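Skilumora Twin Gripper Set for two-arm cells

Two matched parallel grippers, one controller, and a simulation model of the complete set 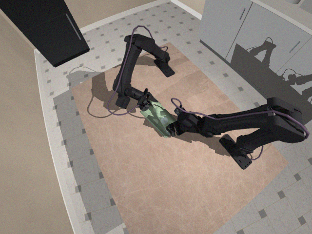 We made the Twin set after many customers bought two single grippers from us and then asked why the two did not close together. With one arm it does not matter if the fingers arrive a little early or a little late. With two arms holding one part, the early gripper pushes the part into the other one, and the wrist of the second arm must take the load. The Twin controller drives both grippers from the same clock, so the closing starts at the same moment on both sides.

What you receive
Two grippers with straight fingers
One Twin controller, with power supply
Two cables for the grippers, with clips for fixing along the arm
Two adapter plates for the wrist (please tell us the arm model when you order)
Simulation package, by download

Order number for the full set: 2760
Order number for the controller alone: 1446
Spare finger pair, straight: 341

Choosing between Twin and two singles
If your arms work on separate parts and never touch the same one, please buy two single grippers. They are cheaper and you will not notice the difference. If the arms pass a part from one to the other, or carry it together, we recommend the Twin. The force limit is set for each side separately, and there is also a common limit which opens both grippers when one side goes over it. This common limit is switched off at delivery. You find it in the controller menu under Shared Hold.

Trying it before you buy
The simulation package contains the gripper model, the controller behaviour and a small test room with two arms. You can change the floor, the position of the base plates and the part. We advise to begin with a rigid part held at its two ends, and to move one base plate a little after each run. In this way you learn quickly how much space the elbows need, and this is the thing most people judge too small. The cables are also in the model. Please do not remove them to make the simulation faster, as the length of the free loop at the wrist is something you will want to know before you drill any holes.

The model does not calculate wear of the finger pads. It also treats all parts as stiff, so for foam, bags or thin sheet you must test with the real gripper.

Comparison at Pistcombe
Konrad Koller from our application team compared the Twin with the Dravunov pair and with two of our own singles in the workshop in Pistcombe. Each pair made 30 handovers with the same plastic block. The Dravunov fingers are wider and hold a smooth block better when it comes at an angle. We now offer wide fingers as an option because of this. The Twin was easier to set up, and the two singles needed a separate program to wait for each other. The notes from the test are sent on request.

Loan sets
A loan set can be ordered for two weeks. You pay the transport in both directions. For customers in the south the loan is handled by our partner Michailidis, who also keeps spare fingers in stock. The wide fingers can be added to a loan from March.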